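Harasym Community Kitchen: Progress report to the Osomik Fund, February

We're thrilled with how this quarter has gone! The Saturday lunches are now a regular part of the week, and the kitchen served 2934 meals. Your grant of $400 a month for fresh produce has gone mostly to Lolo, the greengrocer on the corner, who also throws in the bruised fruit for our jam (the plum was a real favourite).

Sharada Warrier ran 12 evening cooking classes, and 4 people from the first group are now teaching their own. Wiroj Thongdee's curry night filled every seat, and we've had to start a waiting list for the next one.

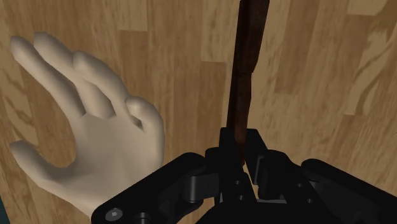
A pale hand, fingers slightly curled, on pale and darker boards.

The new stove from Destero is in and it's a beauty -- all the burners light first go. Danylo Marchuk has redone the pantry shelving, so flour and rice are finally off the floor. The dishwasher still needs a new pump, and we're waiting on a second quote.

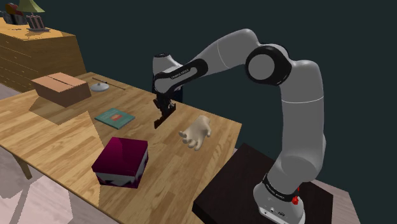 White and black arm over the light wooden tabletop.

Next up is the neighbourhood garden. Oksana Stasiv has seedlings going already, and Bohdan Hrytsenko will send the updated budget by the end of the month.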